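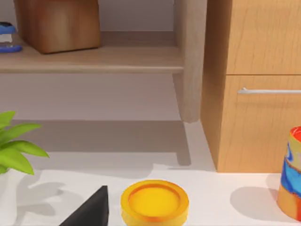

August | By Vimala Panicker
Print | E-mail

4. Before you order the arm
Vendors will quote the Paka arm at $935 a month and stop there. Price the room too. A drawer with a bar handle, like the one on the tall wooden cabinet, is a separate task from picking a can off a table, and Setis bills it that way.

1. List every task. Cross out the wishes.
2. Ask for gripper finger prices in writing.
3. Hold back 40 percent for setup.

CAUTION: A simulated run is a sales aid. Don't sign on it.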